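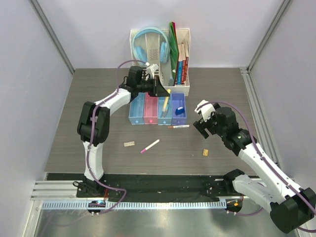

## Drawer sorting, week 7

The club has the drawer task running on both arms now. The goal for the Siltska round is simple to state: put each loose item into the right one of 4 small drawers, using either arm, with no help from a person after the start signal. The drawers stay open for the whole run. Opening them is a separate task and we dropped it in May.

The layout is fixed in the middle and free in front. The white organizer goes against the back wall with the headphones in the left compartment and the folder and books in the right. Those are not targets. A run is void if either gripper moves them.

Loose items are the markers, the eraser and the small block. Markers are the hard ones. A marker lying parallel to the drawers, like the one with the orange-brown cap, can be picked from above but has to be turned before it fits. One lying diagonally, like the pink-capped one, takes less wrist rotation.

Changes since the last post:

- The left arm comes in high and drops straight down over the row. The old path came in low and clipped the drawer knobs.
- The right arm holds until the left wrist clears the drawers. This costs time and I would like to get rid of it.
- The purple cables have more slack at the wrist. Before that, the left arm faulted at full reach.

We have logged 269 runs under the current rules. Most failures are at release: the pen catches on the drawer edge and the gripper opens anyway. Hegarty uses a short pause and a second push for this. I tried it and it helped with pens and did nothing for the eraser.

Next is the Durkach scoring script, which still counts a pen leaning out of a drawer as a miss.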